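Hostelik Releases Results on Two-Arm Dish Loading From Mixed Camera Views

VULLASWOOD – Hostelik, a developer of automation for commercial kitchens, today released results from Priltov, a research method for training two-arm robots to place plates in a wire dish rack. The method learns from 171 demonstrations recorded by human operators and uses no model of the rack or the plates.

Priltov combines images from a fixed camera with close views from the wrists. Each image stream is encoded separately. A weighting step then sets how much each stream counts toward the next motion of both arms.

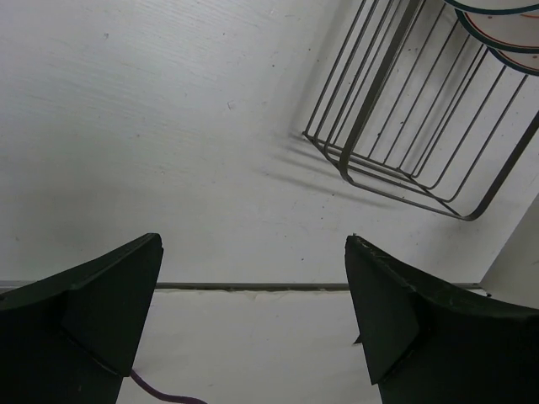 Wrist view of the dish rack beyond the gripper fingers, with plates at upper right.

“Thin wire gives a depth sensor very little to work with,” said Sarmīte Grigaitė, who leads the perception group at Hostelik. “We dropped depth and kept color images only.”

Plates were laid flat on the tabletop on either side of the rack at the start of each trial. Positions were changed between trials, and plates with different rim and center patterns were used. 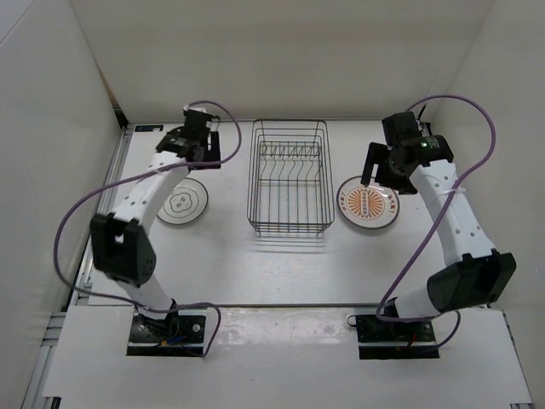

Motion is predicted in short segments, with a new segment requested before the last one ends. In testing, the arms paused at the rack in six of the recorded failures. Most other failures came at the first grip on the plate rim, where a small error in finger height causes the plate to slide. 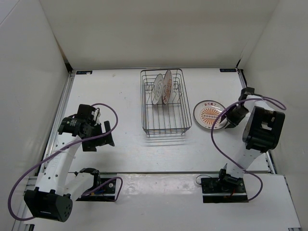 Two plates upright in the rack and a third flat on the table, with the right gripper at its rim.

A second training round added 17 demonstrations of regrasping. Tài Lã and Dace Sproģis, co-authors of the technical report, will present the full results in March.

Media contact: Janelle Sebastian, Hostelik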